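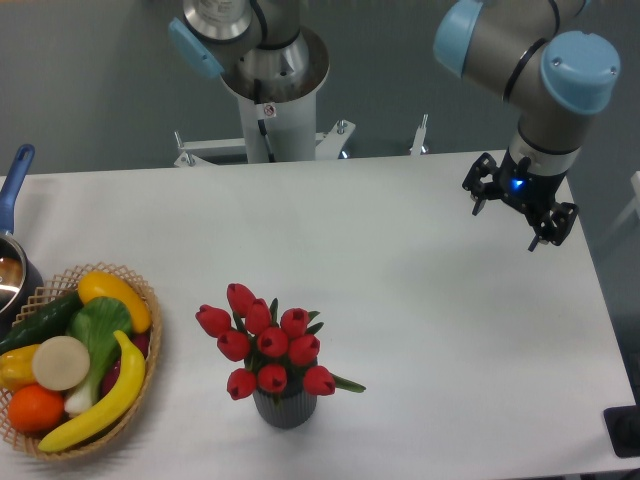 Setting the home pose is the job I put off the longest when I built my two-arm table, and I'd like to save you from doing the same. The home pose is just the spot where each arm goes to wait between tasks, and once it's good and repeatable, every other part of the build gets easier. I like to have mine with the wrist pointing straight down and the jaws open just above the tabletop, the way the right arm is waiting there, with a nice wide stretch of bare white table between it and the tulips. That gap matters more than you might think. Give yourself room!

Before you start, make sure the arms are bolted down for good. Mine sit on pedestals behind the far edge of the table, and I went over every bolt on the brackets a second time after the first week (two of them had eased off a little, so I'm glad I did). If the base shifts even a hair, your saved pose will be wrong, and you'll spend an evening blaming the software like I did.

What you'll need

A tape measure, a small square, a roll of painter's tape, and whatever program you use to drive the arms. I use Ovley, but the steps are much the same in Relside, only the buttons have moved.

Step 1. Turn the speed down to 2 percent. Yes, it's slow. Put the kettle on.

Step 2. Clear the table completely and jog the arm until the gripper is over the spot you want. Stand where you can reach the stop button without leaning across anything.

Step 3. Bring the wrist down until the fingertips are 36 millimeters above the table. Hold your square next to the wrist and check it from the front, then walk around and check it from the side. I nearly always find it leaning one way or the other.

Step 4. Open the jaws all the way and save the pose. Call it something plain, like home_right, so you'll still know what it is in January.

Step 5. Raise the arm 300 millimeters, send it home, and measure again. Do this several times over. If the number wanders, go back to your bolts before you touch anything else.

Step 6. Mark the keep-clear area with painter's tape, then set your props back on the table outside it. Light things in vases are easy to knock over, so start them well back and move them in once you trust the arm.

Wajid Dhanial, who shares the Palomino workshop with me, likes to park his arms higher, and that works fine too if you handle tall things. Just save the other arm's pose the same way, and run both together at low speed before you turn anything up.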